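Part 2: Setting Up Your Zira Recipe Binder App

OK, so you've got Zira installed and you've made your account. Good! Now comes the part I like best, which is getting all those recipes out of the shoebox and into something you can search. I moved 347 of mine over in August and I made most of the mistakes for you, so go slow and follow along in order.

Before you start

Have your recipe cards in one pile and your tablet plugged in. Scanning eats battery like you wouldn't believe. You'll also want to be on your home wifi, since Zira saves to your account after every card and it gets cranky if it can't.

Making your kitchen profile

1. Open the app and tap the little spoon in the top corner. Pick "New kitchen" and give it a name. Mine is Vurkstead, after the street I grew up on. You can change it later.

2. Choose cups or grams. Zira will convert old recipes either way, but it rounds, and I've ended up with some very odd amounts of baking powder. If most of your cards are in cups, stay with cups.

3. Tick off what you cook with: oven, stovetop, microwave, slow cooker and so on. The app uses this list to sort recipes by appliance later, so tick everything, even the waffle iron you dug out once. For the microwave, it asks for the wattage. Look on the label inside the door, or in the booklet if you still have it (I did not).

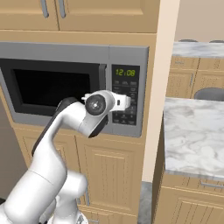
4. Set your usual number of servings. I put 2 because it's mostly just us during the week, then I bump it up on Sunday when everybody comes over. The plus and minus buttons on each recipe do the same thing for one meal only.

Note: changing the servings does not change the cooking time. Zira leaves the time exactly as you typed it, so a doubled casserole will still say whatever the small one said. Check it with a fork like you always have.

Scanning your cards

5. Tap "Add" and then "Scan a card." Lay the card flat on something dark - a cookie sheet works great - and hold the tablet straight over it until the corners turn green.

6. Read through what it came up with before you hit "Keep." Printed cards come out fine. Handwriting is another story. My aunt Selina Hauser's plum cake came through asking for 16 eggs, and it was supposed to be 1 to 6 "depending on the hens," so I typed that one in myself.

7. Add at least one tag. I use short ones like soup, cake, holiday and fast. You can put as many as you like, but if you go wild with them you'll never remember which is which (ask me about "cozy" and "cold day").

Caution: don't toss the cards as you go! If the app closes in the middle of a scan, the last one is gone and you'll have to do it over. Keep the pile until you've finished the backup below.

Backing up

8. Go to Settings, then "My binder," then "Save a copy." You get one big file that opens on any computer. The free plan stops at 567 recipes, and the file has all of them in it, along with your tags and notes.

9. Open the file once and scroll to the bottom to make sure your newest recipe made it. If it's missing, close Zira all the way, open it again and repeat step 8.

Part 3 covers shopping lists and how to share a recipe with someone who doesn't have the app.

Related guides
Part 1: Installing Zira and making an account
Part 3: Shopping lists and sharing
Fixing a scan that came out sideways
Printing your binder on the Schwaiger label printer
Zurnolport pickle swap: recipes to import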